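Kartha software sync, notes from 6/26/21

Hi all, Anitha Alva here, I had the keyboard this time so these are my notes and my typos. Xinyi Fu ran the meeting, the Grurnbridge folks dialed in, and the Naltside people sent their items by email the night before (thank you for that, it saved us a lot of time!). Fix anything I got wrong right in the page.

Planner timeouts. We went back and forth on this for a good while. The planner gives up after 875 ms and hands the arm the last good path, and Xinyi thinks that's what makes the approach look jerky near flat objects. I wanted to just raise the limit and move on. Xinyi talked me out of it (fairly!) and would like the log to say why it gave up before we touch the number. Agreed. She'll add a reason code to the planner log and I'll stop asking.

Replay tool. Cedia can open the old logs again, hooray. It still chokes on anything recorded before we renamed the wrist topics, so for now there's a little conversion script sitting in the tools folder. Grurnbridge asked if it could run on load so people don't have to remember it. Yes, good idea, no owner yet.

Simulation. All 176 pick cases went through overnight and the ones that failed were the shallow dishes, same as last time. The sim gripper closes on a rim that's a bit thicker than real life, which flatters us on bowls and does nothing for plates. Xinyi has a thinner mesh half done.

Perception on shiny stuff. This was the big one and we ran over. The segmenter loves bowls and mugs and then falls apart on stainless steel, where a highlight on the rim gets read as an edge and the mask comes back with a bite out of it. Grurnbridge suggested masking out blown pixels and fitting a circle to whatever rim is left. I like it for round things, less so in general, but round things are most of our trouble right now so let's try it.
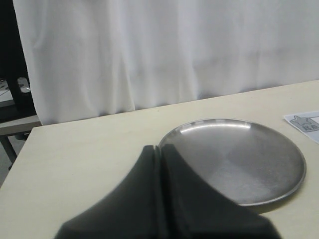 The other half of the problem is the fingers. They sit in front of the near rim right when we most want a clean look at it, so the circle fit has to cope with a missing piece of arc. We already know the finger outline at any given opening, so Xinyi wants to subtract it before fitting, and drop back to the pose from the previous look if too little rim survives. I'll write the test for that one.

Control rate. Wrist loop stays at 60 Hz until the camera driver update lands. Naltside would like it faster, we'd all like it faster, moving on.

To do
Xinyi: reason code in planner log, thinner plate mesh, finger mask
Anitha: circle fit branch, test for the hidden rim case
Naltside: driver update, tell us when it's safe to pull
Unclaimed: conversion script on load in Cedia

Ticket 99 stays open, we didn't get to it.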